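Prosser Makes
5/3/21

Thread on doing up a white stool and a few other bits for the spare room. It'll be long, so mute me if you're not into furniture.

1/ Background. We moved into the unit at Nenton in January and the spare room has been a dumping ground ever since. The plan is a small workroom: desk, lamp, one stool, shelves on the long wall. Everything white or close to it.

2/ Most of it is second-hand. The stool came from the tip shop at Modham. The desk is my old one. The only new things are the shelf brackets and a tin of paint, colour called Rakham White, which is a bit warmer than it looks on the lid.

3/ Total budget for the room is $96. I've spent more than half of it on brackets. Brackets are dear now.

4/ First job was the floor. It's tile and we're renting, so I wanted it well covered before anything came out of a tin. I've used canvas drop sheets before and paint does go through them if you knock over enough of it. This time I bought black builder's plastic off the roll.

5/ Notes on the plastic. It's slippery in socks. It won't lie flat no matter how long you leave it. I stopped trying to smooth it out and just taped the edges to the skirting board with painter's tape.

6/ Stool next. People asked what shape it was in when I posted about it last week. A few marks on the top, nothing deep.
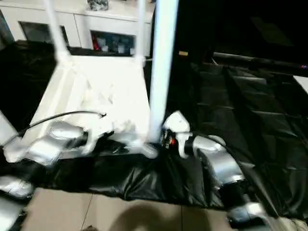
The white stool, before any paint. Grey marks on the top, black plastic down.

7/ I tried sugar soap on the smudges first. Some came off and some are in the finish. Left it to dry overnight before sanding – the tin says four hours but it's been humid.

8/ Sanding: 120 grit on the top, 180 on the legs, all by hand. I don't own an electric sander and a stool this size doesn't need one. Vacuumed, then wiped down with a damp rag. Then vacuumed again when I saw what was left in the folds of the plastic.

9/ Someone will ask about primer. Yes, one coat, water based. I skipped it on a bedside table a couple of years ago and the paint peeled off in strips the first summer.

10/ Primer went on fine. Legs first with the stool upside down, then flip it and do the top. If you do the top first you end up resting it on wet paint.

11/ Two coats of the Rakham White after that, small foam roller for the top and a 38 mm brush for everything else. Light sand between coats. The second coat took half as long as the first.

12/ I was going to do a third and didn't. It's a stool. It'll be sat on.

13/ A mistake: I left the roller wrapped in cling film on the windowsill between coats and the sun got to it. Had to bin it and go back for another. Put it in the fridge, or at least somewhere shady.

14/ The desk is a bigger job. It's got old varnish on it and I want to strip the top and leave the legs as they are. I'll do that outside when the weather settles. Stripper fumes in a room that small aren't a good idea.

15/ Shelves are going up once I've heard back from the agent about drilling. Emailed 19 days ago. Will email again.

16/ Questions from the replies so far. No, I'm not sealing over the paint. Yes, the plastic can be used again if you fold it paint side in and mark that side with tape. No, I don't know what brand the stool is, there's no label on it anywhere.

17/ Also asked: would I sell it? No, I need somewhere to sit.

18/ Leaving the stool alone for a week now before it gets used. The paint feels dry well before it's hard and I've left a mug ring in enough things. Desk thread when I get to it.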